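Collecting demonstrations for a sorting task with a small conveyor
Project report, Holtenside, June 2021
Hedvig Berge
Supervisor: Jeanie Kerr

3. Data collection

The aim of my project was to find out how many examples a learning system needs before it can take small parts from a conveyor and put them in the correct bin. In the earlier chapters I explained the model, which I did not change much from the version that Horrocks left in our group's repository. This chapter is about the examples. They took most of my time, and I believe they decided most of the result.

An example, in this report, means one complete recording: the joint positions of the arm, the state of the gripper and the video from the fixed camera, from the start pose until the part is released. I planned for 500 recordings. I kept almost all of them, but the first ones had to be repeated because I had saved the joint positions and the video with different clocks. The recording program is called Drolley and it was written by a student before me. It works well when the settings are right, but it gives no warning when they are wrong.
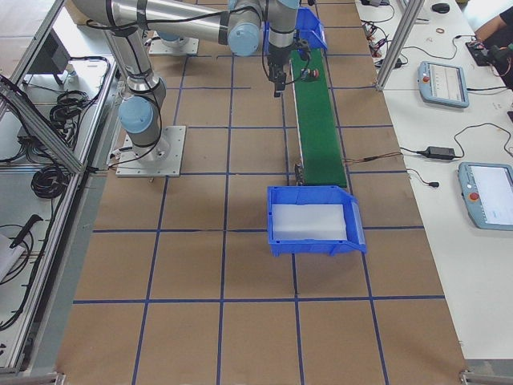 The starting position of the part was the most difficult thing to keep varied. When I placed the parts by hand without a plan, I put them again and again near the same point, and the model learned that point very well and no other. After this I made a written list of positions and followed it in order. The blue tape lines on the work surface gave me the squares for setting up the bins, so that I could write in the log which square a bin was in, or if it stood across a line like the larger one below the end of the conveyor. For the belt itself I had no such marks, and I measured from the side rail with a ruler.

I divided the work into sessions of two hours, with five changes of position in each. Longer sessions were not useful. My movements became lazy — I turned the wrist late and closed the gripper too early — and these habits can be seen in what the model does afterwards.

Jeanie Kerr advised me to keep also the recordings where the grasp failed and was corrected. I was not sure about this at first. I trained three models, one without corrections, one with a few and one with all of them, and the last was clearly better at trying again after a miss.

The labels were added in Grindden after each session. I recommend to do this on the same day. In October I left one week of recordings without labels, and later I could not say which attempts I had meant as corrections and which were simply mistakes.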